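A Day at the Husside Open House
Last updated: Oct 24, 2019
14 shares | 5 comments

The Husside building is at the far end of the industrial park, past the tile warehouse, and the sign is on the side you don't see when you drive in. I went past it twice. Parking was free, and they had coffee by the door. The open house ran from ten to four, with tours leaving whenever enough people had gathered in the lobby.

I signed up in August after seeing a notice in the Premon newsletter. My own work is in packaging, where we run fixed machines that do one thing very fast, so I wanted to see how people teach a machine something that isn't set up that way. I had read a little about teleoperation before I went but had never watched it up close.

The tour started with a short talk in a meeting room. The group at Husside teaches two-armed robots to do table tasks such as picking up a bottle, moving a plate or putting one thing next to another. They don't write out the motion. A person does the task through the robot, the system records what the joints and the cameras report, and after enough recordings a model is trained on them. One good run is called a demonstration. For a simple task they like to have 100 demonstrations before they bother training anything, and for a harder one they want a lot more.

There are two ways to give a demonstration. The first is by hand. The operator takes hold of the arm and moves it through the task while the motors go slack enough to allow it. This was set up on an older single arm near the windows and visitors could try it. The arm was heavier than I expected and the elbow wanted to go its own way. I managed to put a block in a tray on my third try. The man ahead of me did it on his first and looked pleased.

The second way is by remote control, and most of their work is done this way now. The operator wears a headset and a pair of gloves and sees what the robot's head camera sees. When the operator closes a hand, the robot hand closes. There is a delay, which they said was small, but you can see it if you look back and forth between the two. The software that ties the gloves to the arms is called Gavalas. It was written in-house and they talked about it with some affection and some complaints.

The main room has carpet and a number of white tables. The task I watched was a bottle and a plate, done from the remote station. A monitor next to the station shows visitors the same view the operator gets, and I spent most of my time in front of that. 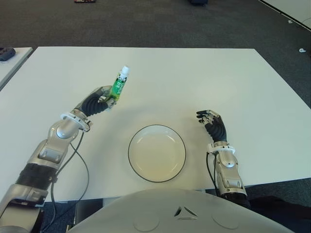
The robot's view: green bottle in the left hand, right hand open, plate on the table.

What I noticed first was how slow it is. A person would do this in a couple of seconds without looking. The operators take their time on purpose, I was told, and try to make every run smooth. If they stop halfway and think, the pause gets recorded too, and the robot may learn to stop halfway as well. A new operator usually throws away most of the first day's recordings for that reason.

I asked about the grip. With the gloves they were using there is no sense of touch coming back, so the operator goes by sight alone. A soft or slim bottle is harder than a rigid one. You learn how far to close your fingers for a given object and then you do it the same way each time. They have tried gloves that buzz on contact – opinion on those was split.

Operators work for 60 minutes and then take a break. The headset gets warm, and holding your arms out in front of you is tiring. I tried the station myself for 2 minutes, without recording. I got a hand near the bottle, knocked it over, and could not judge the distance well enough to stand it up again. Depth is the hard part. The staff said it comes after a few days.

After that we saw playback. They ran a trained model on the older arm, with nobody at the controls, moving blocks into the tray. It worked on over half of the tries while I was there. When it missed, it closed on air next to the block and carried on to the tray as though it had something. One of the engineers said the fix for this is more demonstrations that include a miss and a recovery, so they now ask operators to fumble on purpose sometimes and then correct it.

The last stop was the Trisia labeling station, where recordings are reviewed. Someone watches each run, marks the start and the end, and keeps it or rejects it. It looked like dull work, and the person doing it agreed. I would have liked more time there. The questions I have for my own plant are mostly about how you decide what a good example is, and our group was moved along quickly to make room for the next one.

A few practical notes if you plan to go next year. Go early, as the line for the remote station was long by noon. Wear flat shoes. The talk is repeated through the day, so you can do the room first and the talk after. Lunch is a truck in the parking lot, cash only when I was there. Photos are allowed in the main room but not in the workshop behind it.

I left at three. They gave out a folder with a parts list for the hand-guided setup, and I have passed it on to our maintenance group to see whether we could build something similar for training on the bench.

14 shares | 5 comments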